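Home | Projects | Gallery | Notes | Contact

Teaching laundry by hand: a gallery from the Lernent room

Reading time: 5 minutes

In May we began to show the robot how to load a washing machine. We are a small group at Tastora, and the work is part of the Halim project, which wants to collect good demonstrations of household tasks made by people who are not specialists. The room where we do it is called Lernent, after the old name on the door, and it has a kitchen corner, a laundry corner and a table for folding.

The person who teaches is called the operator in our notes. The operator holds two control arms, and the two arms of the robot do the same as the operator does. Every movement is recorded together with the pictures from the cameras. Later the model is trained on these recordings. I was an operator myself for most of the laundry work, and I wrote the lines on this page from my notebook, so they are more about the hands than about the software.

The gallery is short. I have put my notes in the order in which we learnt things, and this is not always the order of the task.

The start position

Every demonstration begins with the two grippers low and apart from each other. We tried at first to begin with them already close to the laundry, to save time, but then the recordings had no approach in them and the model did not know how to arrive. Now the operator waits two full seconds, breathes, and then moves. The waiting is written on a card beside the control arms, because new operators always forget it.

The door of the machine was a long discussion. Opening it is a separate task for us, with its own recordings, and we do not mix it with loading. When the loading begins the door stands open as far as it goes. If it stands only half open, the elbow of the left arm comes near to it, and the operator becomes careful and slow in a way that is not useful for the training.

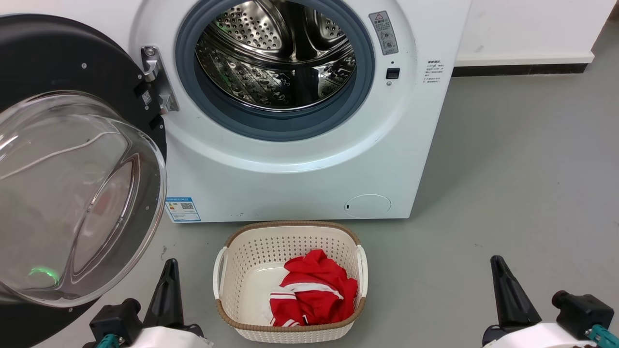
The basket was the next thing to decide. It stands on the floor in front of the machine, and we move it a little between demonstrations: sometimes nearer to the door, sometimes further to the right, sometimes turned. In the first week we kept it always in the same place, with a mark of tape on the floor. The results looked very good until someone cleaned the floor and took the tape away.

We also change the clothes. One piece at a time is how we started, and I still think it is the best school for an operator. A single piece of clothing in a basket is harder than it sounds, for it can lie flat in a corner where the finger does not get under it. A full basket gives you always something to hold.

Taking hold of cloth

My first notes on this part are mostly complaints. With my own hand I feel the cloth between the fingers and I know if I have one layer or three. With the control arm I feel nothing of this, and I must decide with the eyes only. After some days I learnt to close the gripper, lift a very little, look, and only then lift properly. The small lift is now in all our recordings, and the model has learnt it too, which was a pleasure to see when it first ran alone.

It is better to go down into a fold than to pinch at a flat place. Trousers are easy by the waist. Socks are terrible. A towel is kind to everybody when it is dry, but we once tried with a wet one and the arm stopped from the weight.

The way to the drum

Between the basket and the drum there is the rubber seal, and the seal catches everything that hangs. The operator must lift higher than feels natural, then go in straight, then down. If one goes in on a diagonal line, a sleeve stays behind on the rubber and comes out again with the gripper. We keep some recordings where this happens and the operator corrects it, with the other arm pushing the sleeve inside. I was against keeping them at first. I thought they were bad examples. A colleague from the Flurnuvau side of the project asked me how the robot should learn to repair a mistake if it has never seen one, and I had no answer.

Letting go is also a movement that has to be taught. When the gripper opens too early the cloth falls on the edge. We open inside the drum, past the seal, and wait until the piece has left the finger before coming back.

What we kept and what we threw away

By the end of the laundry work we had 2312 recordings, and we removed 99 of them. Most were removed for dull reasons: a camera cable was loose, an operator sneezed, someone walked through the room. Only a few were removed for bad handling. Each recording was watched by a second person before it was accepted — this took longer than making them, and I would still do it the same way.

An operator works for one hour and then changes. In the second hour the movements become smaller and more nervous, and you can see it in the curves before the person notices it. Coffee does not help with this, we have tried.

Next on the list is taking the clothes out again, and after it the folding table. For the folding we will need softer tips on the fingers, and I have asked for a lower chair for the operator, as the present one was made for somebody much taller than any of us.

Previous gallery | All galleries | Next gallery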